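Line Assembler, Cold Salads and Sandwiches (Evening Shift)
Carkunell Kitchens — Plukier site
Reference 428

Carkunell prepares chilled salads, filled rolls and boxed lunches for offices, clinics and rail kiosks. The Plukier site produces over 800 boxes per shift in winter. We have openings on the evening line, starting in December.

The work

Assemblers stand at a white table and fill boxes to a printed build card. Vegetables arrive already cut from the prep room. You will not be doing knife work unless you apply for the prep grade later. Each position has a central tray for greens and a lane on either side for sliced items, and the layout is reset at every product change.

Main duties:

Set out trays, dividers and containers according to the layout sheet for the product.
Portion cabbage, lettuce, tomato, onion and similar items by weight. The standard side salad is 200 grams, checked on the bench scale.
Keep cut vegetables in their own containers and return strays to the waste tub. Items that have fallen onto the tray are not put back into stock.
Wipe trays and dividers between products and log the wipe on the station sheet.
Record the batch code for each container opened.
Report damaged containers, cracked dividers or warm product to the shift lead before continuing. 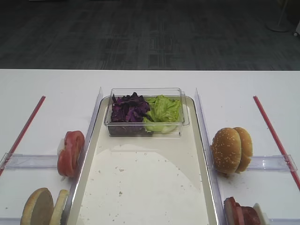 Shredded purple cabbage and green lettuce in the center tray, with sliced tomato in the left lane.

Crumbs and small scraps build up on the trays quickly, mostly from bread products and shredded greens. Clearing them is part of the job for everyone at the table, at all grades. A tray is wiped when the product changes and again before the break, whichever product is running.

Requirements

Able to stand for most of a shift, with breaks as scheduled.
Able to lift a full crate of lettuce from floor to table height.
Able to read a build card and write legible figures on a log sheet.
Comfortable handling raw onion, tomato, cabbage, egg and cooked fish in gloves. Applicants with a food allergy should say so on the form so that the station can be assigned accordingly.
A current food handler card, or willingness to obtain one in the first month. Carkunell pays the test fee.

Previous kitchen or packing experience is useful but is not required. Applicants who have worked at a salad bar or deli counter will find the portioning familiar. The logging takes longer to learn.

Hours and conditions

Evening shift, five shifts per week, rotating days off. One paid meal break and two short breaks. Smocks, hair covers and gloves are supplied. Footwear is not — closed shoes with a slip-resistant sole are needed from the first shift. Jewelry and watches go in the lockers. The prep room is kept cold, and a long-sleeved layer under the smock is recommended for anyone covering there.

New starters train for 21 shifts, first on side salads, then on filled rolls, then on mixed boxes. Pay is at the full assembler rate during training. A short portioning check is done at the end of each stage and can be repeated.

Transport

The Flekov bus stops outside the gate. The last bus back leaves after the end of the evening shift. Parking is available in the Cozma lot across the road, and permits are issued at the front desk.

How to apply

Collect a form from the front desk at Plukier or ask for one by mail. Return it by 17th October with the reference above written on the first page. Please state your earliest start date and any days you cannot work. Applicants who are selected will be asked in for a paid two-hour trial on the side salad station. Bring photo identification and, if you have one, your food handler card.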